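Cleaning and Storing Artificial Fruit

Kitchen & Table Tips
Updated 16th August

Artificial fruit gets dirty faster than most people expect. It sits out all year, often near the stove, and picks up a thin film of grease that holds dust. The film dulls the color long before the fruit wears out. A wash every 2 months keeps most pieces looking right, and the whole job takes less than an hour for a normal bowlful.

What you need

A dishpan or large mixing bowl
Mild dish soap
A soft paintbrush, the kind sold for children
Two old towels
Cotton swabs
A plain plate for each setting or display you plan to make

Skip scouring pads, bleach and glass cleaner. Glass cleaner can leave clear plastic cloudy, and the cloudiness does not come out.

Sort before you wash

Put the hard plastic pieces together and keep anything with a foam core separate. Press gently with a thumb if you are not sure. Foam gives a little. Foam fruit should never be soaked, as water gets in at the stem and stays there. Wipe it with a barely damp cloth and stop at that.

Painted pieces need a test first. Rub the underside with a wet swab. If color comes off, dust the piece with the dry brush and leave it alone.

Washing, piece by piece

1. Smooth fruit. Apples, lemons and pears only need a swish in warm soapy water and a rinse. Dry them by hand so they do not spot.

2. Grapes. Hold the bunch by the stem and dip it up and down a few times. Do not pull the grapes apart to get between them. Most bunches are held on thin wire or soft plastic pegs, and once a grape comes off it seldom goes back on firmly. Work the brush in from the top, rinse, and hang the bunch over the sink overnight. Leaves are often fabric, so keep them out of the water if you can and brush them dry.

3. Ridged fruit. Star fruit and small pumpkins collect dust at the bottom of the grooves. Run a swab along each groove, end to end, then rinse under the tap.

4. Fuzzy fruit. Peaches with a flocked skin should be dry brushed only. Tape lifts lint but it also lifts the flocking.

Putting it back out

A full bowl hides most of what is in it, and the pieces at the bottom get scratched. Two or three pieces on the table look better and are quicker to dust. Use a plate in a flat, solid color. A matte finish is easier to live with than a shiny one, which shows every fingerprint.

Fruit does not have to go on the plate. Green grapes to one side and a yellow star fruit to the other, with a salmon-pink plate between them, make enough color for a light wood table. The plate stays free for food, and you can clear the whole thing in two trips.
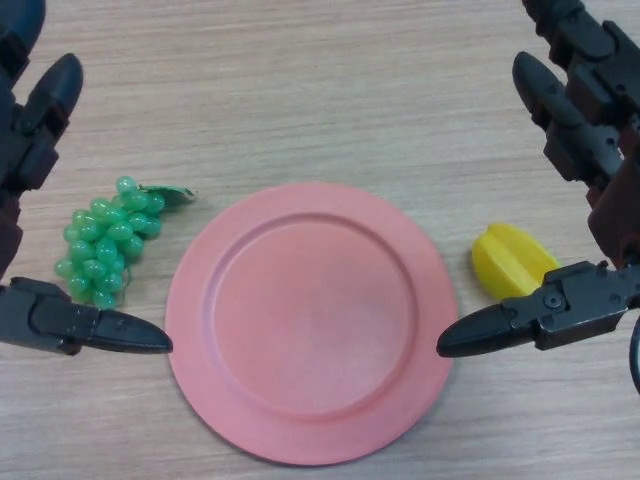

Storing what you are not using

Wrap each piece in plain tissue. Newspaper ink transfers to pale plastic, and yellow fruit shows it worst. Lay grapes flat on top of everything else – weight bends the stems.

A shallow box works better than a deep one. The Jonberg lidded box with the 8 compartments is a good size for single fruit, though a bunch of grapes needs the larger tray. An egg carton will do for plums and figs.

Keep the box out of the attic. In July ours got hot enough up there to make two plastic lemons stick to each other, and they tore when pulled apart. A closet shelf is fine.

Fixing small problems

Loose leaf: one drop of clear craft glue, held with a clothespin until it sets.

Sticky surface: wash twice in soapy water and dust lightly with cornstarch. If it turns sticky again within a few weeks, the plastic is breaking down and the piece should be thrown out.

Faded color: there is no good fix. Move the rest away from the window.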